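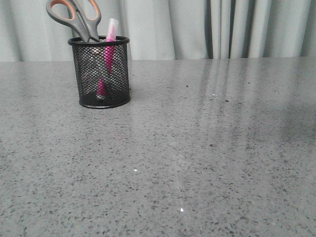 Agustina Troncoso cuts patterns and alters clothes for a living, and for a long time she could never find her scissors. She runs Fornau, a one-person alterations business on the second floor of a building on Lullirar Street. When I came by on a Monday, she was pinning a hem and asked me to wait until she reached the side seam.

She started the business in her apartment, at a kitchen table that had to be cleared every night for dinner. "I packed it all up at six and unpacked it all the next morning," she said. "Pins, chalk, tape, order slips. I was losing an hour a day to that, and I was losing things." She moved out when her daughter started school and the table was needed for homework too.

The room she rents now was an office for an insurance agent before her. She kept the gray speckled counter and got rid of the filing cabinets. The sewing machine is on a separate table by the door, and the ironing board folds out from the opposite wall. Most of the work people think of as sewing happens at those two spots. The counter is for everything else: writing up orders, marking slips, cutting thread and paper, wrapping finished clothes.

I had asked to talk to her about how she keeps the place in order, and she was doubtful that there was enough to say.

"It's not a system," she said. "I put out what I use. The rest goes in a drawer."

She was less strict about it at first. Her counter used to hold three jars, a letter tray, a pincushion, a radio and a stack of magazines that customers were supposed to read while they waited. No customer ever did. The jars held pens, most of them dry. When she finally emptied them she sat down with a sheet of scrap paper and tried every one.

"I had 30 pens and 11 of them wrote," she said. "I didn't need 11 either. I write with one."

The dry ones went in the trash. The good ones went in a drawer, and she takes a new one out when the old one quits. Two of the jars went home with her and the third is now full of buttons.

What she kept on the counter was a mesh holder with her paper scissors and a pink highlighter. The scissors go in with the blades down. She is firm about that, having once reached for a pair that had been put in the other way by her nephew, who was helping out over a school break.

The highlighter is for rush orders. Every job that comes in gets a paper slip with the customer's name, the date it's due and what has to be done. If it's due within 5 days, she runs a pink line across the top. "I tried different colors for different days," she said. "Yellow for this, green for that. I couldn't remember what the green was for. Pink means do it now. If there's no pink, it can wait its turn."

She has never kept fabric shears on the counter, and she got a little sharper when I asked about it. Her shears are from a shop called Arancibia, where her mother bought hers, and they stay in a case in the drawer under the sewing machine. Paper dulls them. Customers, she has learned, will pick up any scissors they see to snip a tag or open an envelope.

"So I leave out a pair they can use," she said. "They can cut whatever they want with those. Tape, cardboard, I don't care."

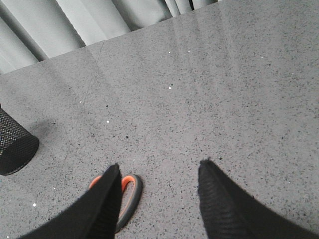

Her rule for the end of the day is short. The counter gets cleared, wiped down with a damp cloth and left that way for the morning. During the day she lets it go. She puts things down where she finishes with them and picks them up again from there, and she doesn't see the point of tidying between one customer and the next. The orange and dark gray scissors can be lying flat on the counter, out of the mesh holder, with the pale curtain hanging behind, and that is fine with her until closing time. "If I put them back every time I'd be putting them back all day," she said.

The speckled surface has one drawback for someone in her trade, and it took her a while to get used to it. Pins disappear on it. So do snips of gray thread and small dark hooks. She used to run her palm over the counter to find them, which she doesn't recommend. Now she drags a magnet across it before she wipes. She keeps the magnet in the drawer with the pens.

I asked if she had thought about replacing the counter with something plain.

"I priced it," she said. "Then I bought a better iron."

The curtain was her own work. She made it the first winter out of a length of lining fabric that had come in the wrong shade for an order of drapes from a small hotel, the Sirkura. The hotel didn't want it and the supplier wouldn't take it back. She says it is fuller than it should be, with more pleats than a curtain that size needs, but she had the fabric and didn't want to store the leftover. She takes it down to wash twice a year.

There have been things she tidied away and then brought back. The order slips spent a month in a binder, sorted by last name. She missed two due dates that month and went back to a plain stack with the pink ones on top. The tape measure went into a drawer as well, and lasted until lunch. Now she wears it around her neck from the time she unlocks the door, and she has gone home in it more than once.

Other people's advice hasn't been much help, she said. A friend gave her a book on organizing, and she read the first part of it. It told her to take everything she owned and lay it out on the floor. "I have customers' wedding dresses in here," she said. "I'm not laying anything on the floor."

What she would tell someone setting up a workroom is to wait before buying any boxes or trays. She bought a set of 10 small plastic bins the week she moved in, before she knew what she would put in them. Most of them ended up holding one or two odd items apiece, and she had to open all of them to find a bobbin. She gave the set to her sister, who uses it for seeds.

"Work in the room for a while first," she said. "See what you keep picking up. That's what should be out."

She expects to have to change things again in January, when the prom and wedding work starts to come in and the slips pile up. She may need a second rack for the long dresses, and there is only one wall left to put it on -- the one where the ironing board folds out. She has measured it both ways and hasn't decided.

While we were talking, a man came in to pick up two pairs of pants. He paid, asked for something to cut the string on the package he was carrying, and she pointed at the counter without looking up from her hem.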